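4.2 Collecting the insertion examples

All examples were gathered on the Plellamico cell by one operator, Mamta Awasthi, who guided the arm by hand through each insertion. We recorded 1,040 runs over 14 sessions. A run starts with the part already held and stops when the operator opens the fingers - or gives up. Failed runs were kept and labeled. The start position was shifted before every run, and the board was moved after every 200 runs. Figure 3 is a wrist camera view with the blue part at the opening in the upper right corner of the gray board.

Figure 3. Wrist view during an insertion run.

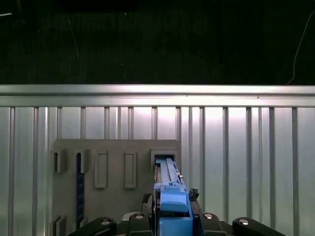
Related articles
- Gimitz: grasp labels from short runs
- Hand guiding with the Bajpai controller
- Hitbridge connector set, May update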